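Wevgate Shared Workrooms
Minutes of the users' meeting, May 2021
Held in the downstairs room at the Villa, Islow

Present: 18 users and the office. Apologies were received from two of the evening bookbinders.

1. Minutes of the last meeting

Read and agreed with one correction. Under item 4, "the back sink" should read "the utility sink." The back sink was taken out last year.

2. Matters arising

The hall light is now on the new switch. The old switch is still on the wall and does nothing. It will be removed when the electrician comes for the outside lamp.

The sign by the front door has been repainted. The date on it, 1824, was left in the old lettering as agreed.

The Flallus shelving ordered for the upstairs landing has been delivered but one side panel came with the holes drilled on the wrong face. A new panel has been asked for. Until it comes, the boxes stay where they are on the landing and people should keep to the wall side of the stairs.

3. Money

The cleaning fund stands at $400. Bags, cloths, hand soap and floor cleaner are paid for from this fund. It was asked whether glue and blades could come out of it as well. The meeting said no. Those are bought by the people using them.

A quote for having the upstairs windows washed came in at $70 per visit. Agreed to have it done once, in July, and to look at the result before booking another.

4. State of the tables

Most of the discussion was on this item.

The morning users reported that they often find small waste on the worktables: paper scraps, tissue, thread ends, eraser crumbs and bits of tape. It does not take long to clear but it comes out of their booked time. The evening users said that they do clear up, and that some of what is found comes from the afternoon. It was agreed not to go further into who leaves what.

The following points were made:

Scraps are being swept off the table onto the floor with the side of the hand. The floor is only swept twice a week, so the scraps are walked into the hall and up the stairs.

Wet cloths have been used on dry paper waste. The paper sticks to the surface and has to be picked off afterward. The table should be brushed first and wiped second.

The large brooms are too big for table work and have been on the floor. They are not to be used on any surface where people cut, fold or glue.

People did not know where the small dustpan was kept. It has been found in the utility room, in the entry cupboard and once under the coats.

Agreed:

a) Each group clears its own table in the last ten minutes of its booking. The booking ends when the table is clear.

b) Table waste goes into the dustpan with the hand brush and from there into a small trash can. The brush is held upright and drawn toward the pan in short strokes. Long strokes send light paper over the far side.

c) The dustpan and hand brush kept for tables are not used on floors. A separate set will be bought for the floor, in a dark color so the two are not mixed up.

d) Blades and pins do not go into the small trash cans. They go in the tin by the utility sink.

e) A short card with points a) to d) will be put up by the door. The office will type it.

One user asked that the groups be allowed to leave work in progress on the table overnight. This was discussed for a while. Agreed that work may be left only if the next booking has said yes, and only if it is on a board that can be lifted off. Loose work will be moved to the side shelf and the office cannot promise it will stay in order.

5. Trash cans

The big bin in the hall fills up by the middle of the week with packaging. Boxes must be flattened and taken out to the yard by the person who brought them in.

A small trash can at the table works better for scraps than the hall bin. It should stand at the side where it can be reached without walking around. Liners were discussed. One group wanted them, another found that they slip down inside. Agreed to try without liners until the next meeting and wash the cans out at the utility sink when needed.

6. Storage of cleaning things

Hooks will go up inside the entry cupboard for the table brush and dustpan. The shelf below is for cloths and spray. Anything else found on that shelf will be moved to the lost property box.

It was asked that cloths be hung up and not left in a ball. Agreed.

7. Bookings

The Saturday-style long booking proposed last time was dropped for lack of interest. The present length stays as it is.

Groups wanting the upstairs room in July should tell the office before the end of the month. The room will be closed on the day of the window washing and everything on the sills has to come down the evening before. Pots and jars can stand on the landing floor for one night.

8. Pictures for the minutes 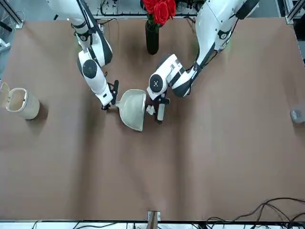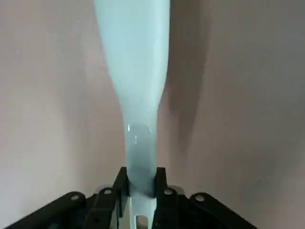
First picture: dustpan and hand brush in use on the brown tabletop, small trash can at the left.

9. Any other business

The kettle switches off too early. Another one will be tried from the upstairs room.

Keys: two front door keys are not accounted for. Everyone is asked to check their bags.

The draft under the side door was raised again. The strip has been bought and needs cutting to length.

10. Next meeting

In the downstairs room, after the window washing. The office will send the date. Items for the agenda should reach the office a week before.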